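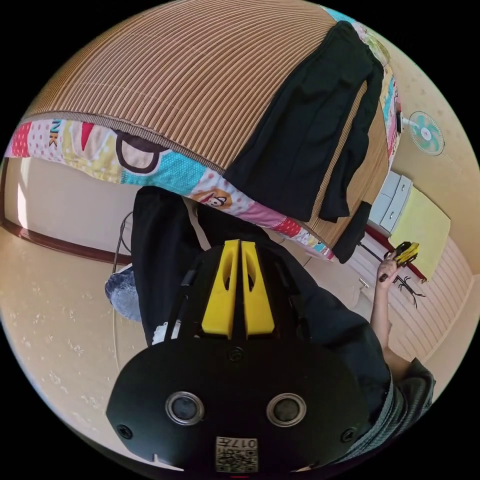
Re: Oiling the Lepik chopping boards

Brisa Serrano wrote:

> Has anyone here used the Lepik boards for more than a few months? I bought
> the set of 3 in February and the largest one has gone pale and rough along
> one edge. The leaflet says to oil it "as needed" and leaves it at that.
> I have a bottle of Hukach board oil but would like to know how much to use,
> and if I should sand it first.

Brisa,

I have the same set and the big board did that too. The pale edge is the one it stands on to dry. Turn it on to the other long edge after each wash and it evens out.

Sand it lightly before you oil. I used 300 grit, going with the grain, and stopped as soon as it felt smooth. Wipe off the dust with a damp cloth and leave the board overnight. If the rough feel comes back the next day, sand once more.

Hukach is fine. Put a tablespoon on the face of the board, spread it with a bit of old cotton, then do the edges and the end grain — the ends will take more than you expect. Leave it for 9 hours or so, wipe off what is left and do the other side. Mine needed two coats the first time and one coat every seven weeks after that.

I would keep olive oil and sunflower oil away from it. I tried sunflower on an older Curkico board and it went sticky and smelt stale by the summer.
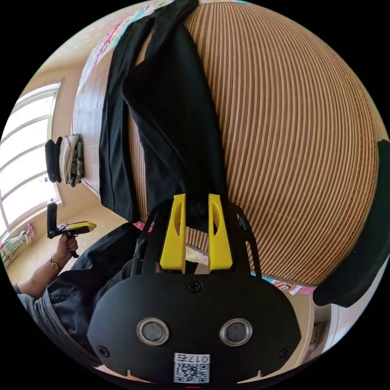
Black trousers, laid out

On the set itself, the smallest board is the one I use most. It fits across the sink and is big enough for an onion. The middle one has a slight rock to it now, so I keep a folded tea towel underneath. Desik sell rubber feet that screw on, but then you can only use one side.

Does yours have the juice groove on both faces? Mine is on one face only.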